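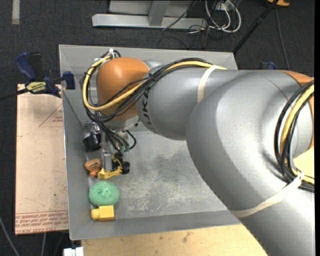 Scratched sheet-metal bin: repaint, line it, or leave it alone?

Posted in May by Gil-soo Seol
Filed under: Shop Storage > Bins, Racks and Totes

gilsoo_seol wrote:
I have a grey sheet-metal bin, open top, that gets small parts dumped in it and picked back out all day. The floor of it is scuffed, with whitish scratches and a couple of worn patches, and there is a darker cloudy stain I can't get rid of. I tried dish soap and warm water, then mineral spirits. The soap took off some grime. The spirits did nothing to the stain that I could see.

The parts are light and most of them have a finish on them, so I care more about them getting marked than about how the bin looks. I don't know if the grey is paint or plating. It came secondhand from the Bautista warehouse sale with no paperwork.

Options I have thought of:
1. Sand it and repaint the floor.
2. Put a rubber or felt liner in the bottom.
3. Leave it.

Shop floor is dry year round. What would you do?

tote_and_rack wrote:
Leave it. A bin is a wear item. If parts are going in and out all day, a new coat of paint will look like the old one in a month, and then you have paint chips mixed in with the parts.

pellmill wrote:
Find out what the grey is first. Put a drop of acetone on a cotton swab and rub a spot high up on the outside wall. If the swab picks up color, it is most likely ordinary enamel. If nothing comes off, it could be powder coat or zinc. Don't sand anything until you know, and don't sand zinc at all if you can help it.

Cloudy and dark on galvanized is often just water sitting under something. It happens when bins are stacked wet. It won't hurt you if the surface is still smooth.

gilsoo_seol wrote:
Did the swab. Nothing came off. I rubbed for a good minute.

The stain is smooth under my finger, no pitting. The scratches I can feel with a fingernail, but only just.

pellmill wrote:
Then I would leave the stain and forget about it.

Dorrie K wrote:
I disagree with leaving it. The stain, fine. Scratches you can catch with a nail are going to mark finished parts sooner or later, mostly when somebody drags a part along the floor of the bin to get it up the side. We had this with anodized caps. Line it.

Our shop uses the ribbed mat from Okine. It comes on a 30 foot roll and cuts with a utility knife. Buy one roll and do every bin you own.

tote_and_rack wrote:
Ribbed mat is the wrong thing for small parts. They sit down in the ribs and you can't get a finger under them. I have pulled that stuff out of more bins than I ever put it in. If you have to line it, use something flat.

Dorrie K wrote:
Depends on the size of the part. Ours are bigger than the rib spacing and they sit on top. gilsoo, how big are yours?

gilsoo_seol wrote:
Mixed. The smallest would drop into a rib, the rest would not.

Another thing, the walls. If I put in a liner thick enough to matter, it has to end somewhere, and where it ends there will be a gap between the mat and the wall. I can see small parts going under the edge there.

hexkey_joe wrote:
Run it up the walls an inch or so. Cut the corners on a diagonal and let one flap lie behind the other. Make a paper template first. I use brown packing paper, push it into the corners with a ruler, crease it, and trace it onto the mat.

Cut the mat slightly big and trim it in place. You can't add any back. Ask me how many times I have cut it to the exact size of the template and ended up short on one side.

For material I'd go with a flat nitrile sheet. Osasier has it by the foot and it doesn't mind oil. Felt is a mistake in a parts bin. It holds chips, and then you have made sandpaper.

pellmill wrote:
Agree on felt. Don't glue the nitrile down either. You want to lift it out and shake it. Two strips of double-sided tape along the back wall will hold it.

mw_lundy wrote:
I'm going to go against the group and say replace the bin. I know it's secondhand and it works, but I priced this out for our stockroom. We had 83 metal bins in every state you can think of, and by the time we counted mat and labor, relining the worst ones came close to the price of new plastic bins from Nudonano. Plastic is quieter too.

tote_and_rack wrote:
He has one bin.

mw_lundy wrote:
Fair. I missed that.

Plastic is still quieter.

Dorrie K wrote:
Plastic bins cut up just as badly when you throw metal in them, and the shavings stick to everything. We went the other direction, plastic back to steel, and I would not go back.

gilsoo_seol wrote:
I am keeping the bin. It's the right height for where it sits and I don't want to change that.

Ordered four feet of the flat nitrile. Total with shipping was less than I expected. I will do the paper template like hexkey_joe said and turn it up the walls an inch.

One question before it gets here. Do I need to knock down the scratches first, or does the mat just cover them?

hexkey_joe wrote:
Just cover them. Wipe the bin out well, get all the grit off the floor, and let it dry before the mat goes in. If there is a raised burr anywhere, go over it with a fine file - two or three light passes - and stop.

pellmill wrote:
And check under the mat every so often. Anything damp that gets under there stays there.

gilsoo_seol wrote:
OK. It's in. Took most of an hour, and most of that was the paper. The first template was off at one corner and I redid it. The mat curled up along one edge the first night, so I laid it out flat under a toolbox until morning and put it back. It has stayed down since.

Parts land a lot quieter. The smallest ones are a little harder to pick up than they were off bare metal, they don't slide. I can live with that.

tote_and_rack wrote:
Still would have left it.

Thread viewed nearly 565 times
Contact the moderators | Copyright the forum and its posters | Back to top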